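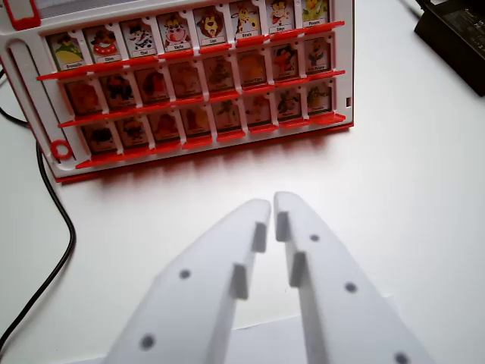

Ruketti Hand Controller, two months of use

The Ruketti is a handheld unit for driving a small arm and gripper by remote control while the session is recorded for training. We bought it in February to replace an Oka, which had more lag than we could work with.

Our test task is flipping the card holders on an animal guessing game. The hinges are small, the flaps overlap, and the fingertips have to come in from underneath.

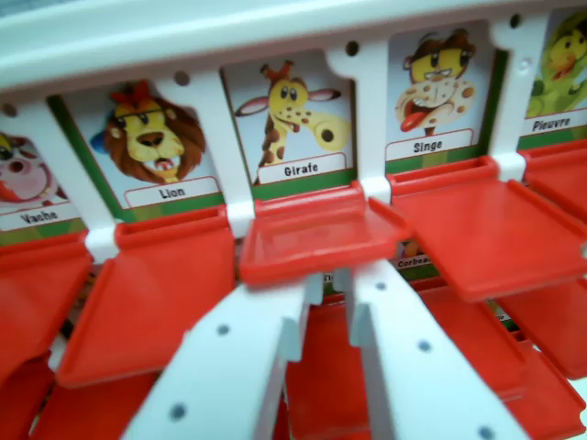 Fingertips under the Girafe flap, top row.

We kept 1069 demonstrations out of 1721 recorded. Most rejects were operator error: a neighboring flap caught on the way out, or too much lift at the hinge. Fine motion is good once the scaling is set to 4. At the default of 2, small wrist corrections overshoot.

The trigger is the weak point. Its travel is short and there is no force feedback, so new operators squeeze too hard. Export to Trusum worked on the first try. Battery life is adequate for a morning.

Recommended for tabletop work. For heavier grasping, look at the Yuen.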